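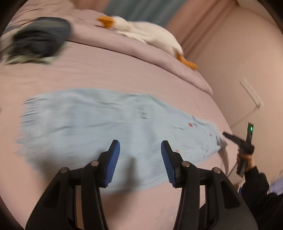

Fig. 1 - Le vêtement bleu étalé sur le lit, entre les deux mors de la pince tenue à la main.

Séance 4 : entretien de la pince portative (atelier Korneo)

Bon, on reprend où on s'était arrêtés, c'est-à-dire aux axes. Chaque côté de la pince a deux bras, un large à l'extérieur et un plus fin à l'intérieur, et tout ça pivote sur quatre axes ronds en métal. Si un seul prend du jeu, les mors ne se ferment plus en face l'un de l'autre et le tissu part de travers. Je le vérifie toujours à la main, pince ouverte : je pousse le bout du doigt de côté, doucement, et je compare avec l'autre. Vous verrez, on sent très vite la différence !

Ensuite les patins. Ce sont les bandes bleues striées, à l'intérieur des doigts. Sur du textile, elles ramassent des peluches à une vitesse folle (j'en retrouve même dans les rainures d'une pince sortie une seule fois). Brosse souple, dans le sens des stries, puis un chiffon à peine humide. Pas d'alcool, s'il vous plaît - Estela Ledesma en a mis en juin et on a changé la paire complète. Le patin de rechange porte la référence 614 dans notre armoire, tiroir du bas.

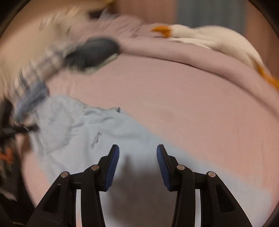
Pour le réglage de l'ouverture, on travaille sur une surface souple, un lit ou un matelas, avec un vêtement à plat. Sur une table dure, les pointes butent et on croit que tout va bien. Approchez les doigts ouverts au-dessus d'un pli, fermez lentement, regardez si les deux patins touchent le tissu en même temps. S'il y en a un qui arrive en avance, on desserre l'axe extérieur de ce côté, un quart de tour, et on recommence.

Quand deux personnes manipulent ensemble, chacune garde sa pince du début à la fin et la règle elle-même. Senyo Amoah préfère les régler toutes d'un coup avant la séance, moi je trouve qu'on perd la sensation, mais essayez les deux.

À faire pour la prochaine fois :
Remplir la fiche de jeu des axes, gauche et droite séparément.
Nettoyer les patins et noter leur état.
Faire 16 fermetures sur un tissu fin et relever celles qui glissent.
Rendre la fiche à Tatsuya Tsuchiya, avec le numéro de votre pince en haut.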